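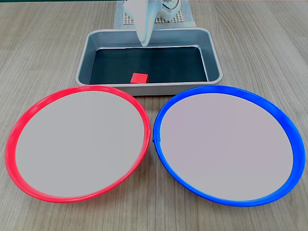

Anyone who has kept an old architectural model in the house knows that the dust always wins in the end, but you can slow it down quite a bit with a soft brush and a little patience. Before you touch the model, lay out somewhere for loose parts to go. A shallow metal tray with a rolled lip, like the one on my table, is just right for stray columns and tiny trees, and a couple of round plates with different colored rims, one red and one blue, will keep the pieces you need to glue apart from the ones that only want dusting.

Start at the roof and work down - always down - using a dry makeup brush on the open spots and a wider one for the plaza. I give my Wallwood town hall 30 minutes every October, and that's plenty.

For loose balsa, put a dot of white glue on a toothpick, press for a slow count of 30, and leave it overnight. Painted card is fussier, so try your glue on the underside first. If the baseboard has warped, lay it flat under two heavy books for six days before you try anything stronger.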